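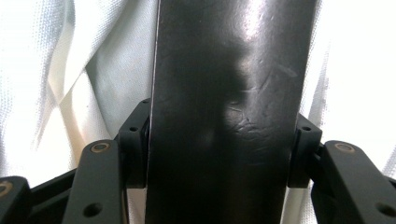 Home Forums Kits & Hardware New posts Log in

Cloken hand-held gripper kit - worth it?

rafferty_r
Anyone bought the Cloken kit? 275 for the pair from Gorivby. Want it for recording demos, picking up flat stuff mostly. Printed my own last time and the fingers snapped.

niamhb
Got one in January. More than 500 grabs on it, no cracks. Arms are stiff, inserts havent pulled out. Instructions are rubbish though.

Tully
275 is daft money for black plastic. Print it in nylon, buy a bag of brass inserts, 50 all in.

niamhb
And your weekends? I did that first. Never got the two sides to close level.

Tully
Mine close fine. Drill jig.

c_horgan
Bit of both - fingers are the weak point on any of them. Fine on cloth and boxes, but anything glossy slides unless you add grip tape. Support told me the bare finger is "by design". Not impressed.

rafferty_r
Do they sell fingers seperately?

c_horgan
Yes, 50 a set. Took ages to come.

Tully
50!! for two blocks

rafferty_r
Ordering the arms only then, will print the fingers. Ta all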